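Antes de comprar o segundo braço, faça as contas do primeiro

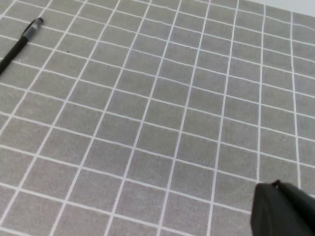
O preço da etiqueta e o preço de verdade

Mamta Bisht recebe propostas de automação quase toda semana e lê primeiro a última página. É ali, diz ela, que ficam as condições de assistência, os prazos de entrega das peças e a lista do que não está incluído. "A primeira página é sempre bonita. Tem a foto do equipamento e o retorno em tantos meses. Eu começo pelo fim, onde a letra é menor."

Ela responde pelas compras de equipamento da Pirnstead, que monta e embala material de escritório para outras marcas: estojos, conjuntos de canetas, brindes de congresso. O trabalho é miúdo e muda o tempo todo. Um pedido pode ocupar três bancadas durante um mês e não voltar nunca mais. Em fevereiro, a empresa decidiu pôr um braço robótico de bancada em avaliação, com a tarefa mais simples que encontrou: pegar uma caneta de cima de um tapete quadriculado e colocá-la no estojo.

Conversei com ela numa sala ao lado da bancada de testes, com a porta aberta. Eu tinha chegado com a ideia de escrever sobre uma fábrica pequena que se automatiza. Saí com um caderno cheio de linhas de orçamento e menos certezas do que levava.

"Todo mundo me pergunta quanto custou o braço", diz Bisht. "É a pergunta errada, ou pelo menos é a menos interessante. O braço é a parte do orçamento que eu consigo negociar. O resto vem atrás e ninguém dá desconto."

O resto, no caso dela, é uma lista que preenche duas folhas. Há a garra, vendida à parte. Há os dedos da garra, que gastam. Há a câmera, o suporte da câmera, o cabo que precisa ser mais comprido do que o que vem na caixa. Há a licença do programa de controle, um produto chamado Skeltodow, cobrado por posto de trabalho e por ano. E há as horas de quem instala, ajusta e fica olhando.

"As horas são o que mais me irrita, por não aparecerem em lugar nenhum", conta. "O fornecedor escreve 'instalação em um dia'. Foi um dia para parafusar. Para pegar a caneta do jeito que a gente precisa, tivemos 258 horas de gente nossa. Isso é salário. Se eu não lanço na conta do robô, estou mentindo para a diretoria."

Um tapete, uma caneta

Quem gastou boa parte dessas horas foi Wilson Huanca, técnico de processos, que entrou na conversa no meio, com um café na mão, e ficou de pé quase até o final. Huanca é menos duro com a máquina do que a colega. Gosta dela, até. Mas também não compra o discurso da pronta entrega.

"Uma caneta parece a coisa mais fácil do mundo", afirma. "É comprida, é rígida, cabe na mão. Aí você tem uma caneta preta com o corpo fosco e a empunhadura translúcida, e a luz bate de um jeito na empunhadura e de outro no corpo. Para você é uma caneta só. Para o programa, depende do dia."

O tapete cinza com linhas brancas foi escolha dele. Serve para conferir a posição a olho, sem abrir o computador, e para repetir o mesmo ensaio com a caneta no mesmo ponto e na mesma inclinação. Visto da câmera do punho, o quadriculado fica torto, com os quadrados espremidos lá no fundo e maiores perto da garra, e é essa distorção que a calibração tem de desfazer.

Pergunto quanto custou o tapete. Bisht ri pela primeira vez. "Menos que o almoço. Foi a melhor compra do projeto e não estava em proposta nenhuma."

Huanca fez 516 tentativas antes de entregar o relatório. Não quis me dar a taxa de acerto, por causa do contrato de avaliação, e Bisht tampouco. O que os dois aceitam dizer é que o número da proposta e o número do relatório são diferentes, e que a diferença muda o cálculo do retorno.

"A planilha do vendedor supõe que o robô trabalha o turno inteiro", explica ela. "Eu refiz a planilha com as paradas. Parada para trocar o produto, parada para recalibrar, parada para alguém ir ver o que houve. O retorno foi para um lugar onde eu já não consigo prever os preços de nada. Então não chamo mais de retorno. Chamo de aposta."

Duas propostas na mesa

Havia dois fornecedores na disputa. A Skumeck queria vender o conjunto fechado, com braço, garra, câmera e programa, numa única fatura. A Jalali oferecia aluguel mensal, com manutenção e a possibilidade de devolver o equipamento ao fim de cada trimestre.

O conjunto fechado seduz, admite Bisht. Um telefone só para ligar, uma garantia só. O problema apareceu quando ela pediu o preço avulso das peças de reposição. "Demoraram para responder. Quando responderam, os dedos da garra eram um item exclusivo, fabricado sob encomenda. Eu perguntei se podia imprimir os meus. Podia, mas perdia a garantia. Agradeci e pedi para conversar de novo mais adiante."

O aluguel também tem seus buracos. O valor mensal sobe se o equipamento trabalha mais de um turno, e quem mede isso é o próprio fornecedor, pelo programa. A assistência de sábado é cobrada por fora. E a devolução, tão fácil na conversa, exige a embalagem original, que ocupa um canto do depósito desde que o braço chegou.

Huanca preferia comprar. Para ele, alugar desanima a equipe de aprender a fundo. "Se a máquina pode ir embora daqui a três meses, quem vai perder tempo estudando?", pergunta. Bisht responde que foi justamente por isso que incluiu o treinamento no orçamento, como linha própria, e que o treinamento fica mesmo que o braço vá. Os dois claramente já tiveram essa discussão outras vezes.

Acabaram alugando. Um braço só, embora o plano original falasse em 2.

O que ela pede por escrito

Insisto para que ela me diga o que faria diferente. Bisht não gosta da pergunta, que acha parecida com as das palestras, mas acaba respondendo.

Pediria o ensaio antes da proposta, com o produto da casa. "Eles trazem um cubo colorido. O cubo sempre funciona. Eu não vendo cubo." Hoje ela manda ao fornecedor uma caixa com as peças mais chatas do catálogo e pede um vídeo sem cortes. Uma parte desiste aí mesmo.

Pediria também o preço de cada consumível por três anos, assinado. E o custo de sair: quanto se paga para encerrar o contrato, em que formato ficam os dados dos ensaios, quem é dono dos programas que a equipe escreveu. No contrato do Skeltodow, essa última cláusula levou mais tempo para negociar do que o valor da licença.

A terceira exigência é interna. Toda compra de automação da Pirnstead passou a ter, no pedido, o nome de quem vai cuidar do equipamento e as horas semanais que essa pessoa deixa de dedicar a outra coisa. "Antes a gente comprava e depois descobria que era o Wilson. Sempre era o Wilson."

"Continua sendo", diz ele.

Quero saber se a automação, afinal, vale a pena para uma empresa daquele tamanho. Bisht demora. Diz que vê serviço para o braço em pedidos longos e repetitivos, dos que aparecem poucas vezes no ano. Para o resto, uma mesa melhor, com boa luz e os estojos à altura certa, rendeu mais do que ela esperava e saiu do orçamento de mobiliário. Ela desconfia que parte do ganho atribuído aos robôs em outras empresas venha dessa arrumação, feita às pressas para receber a máquina.

"Ninguém mede isso em separado", observa. "Você limpa a bancada, padroniza a caixa, ilumina tudo, instala o robô e diz: olha como o robô melhorou a produção. Eu queria ver o número com a bancada limpa e sem o robô."

Ela tem esse número? "Estou levantando." E quando sair, vai publicar? "Vou mostrar para a diretoria, que é quem paga."

Huanca acha a hipótese um pouco injusta. Lembra que a arrumação só aconteceu porque havia um projeto com prazo e gente cobrando, e que sem o braço as bancadas continuariam como estavam. Bisht concede que pode ser. Mas anota que, nesse caso, saiu cara a faxina.

A decisão sobre o segundo braço fica para o próximo orçamento. O espaço está reservado na planta, ao lado do primeiro, e por enquanto serve para guardar estojos. A Jalali já mandou uma proposta nova, com desconto para quem fecha as duas unidades juntas. Bisht abriu o arquivo na minha frente e rolou a tela até o fim.

Comentários (4)

rgmarques
Trabalho com embalagem há muito tempo e a parte das horas internas é exatamente assim. Aqui o projeto foi aprovado com zero horas de engenharia na planilha. Zero. Depois perguntaram por que a manutenção preventiva das outras máquinas atrasou.

Lúcia T.
Achei a entrevistada pessimista demais. Toda tecnologia nova tem curva de aprendizado, e alugar por trimestre não dá tempo de passar dela. Concordo com o técnico.

patricio_v
Lúcia, a curva de aprendizado também custa dinheiro, e acho que é esse o ponto dela. Só queria que tivessem dado a taxa de acerto. Sem isso fica difícil comparar com o que temos aqui.

oficina do bento
Alguém sabe se imprimir os dedos da garra em casa derruba a garantia no aluguel também, ou só na compra? O texto fala apenas do conjunto fechado.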